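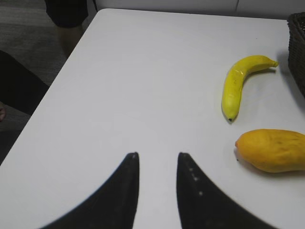

White rectangular table, matte surface.

Zumodow Audio Embed – Site License

Zumodow places recorded talks, lectures and interviews on any web page. The license covers two websites and includes updates for the length of the term. Editors may paste a feed address or upload single files, up to 50 per batch.

Captions and transcripts are stored with each recording and can be searched by visitors. The menus are supplied in 33 languages. Playback speed, download links and colors are set by the site administrator – individual editors cannot change them.

Orders are handled by Grornow. Questions about school and library pricing should be addressed to Noémie Cloutier, Licensing. Phone support is closed on Saturday.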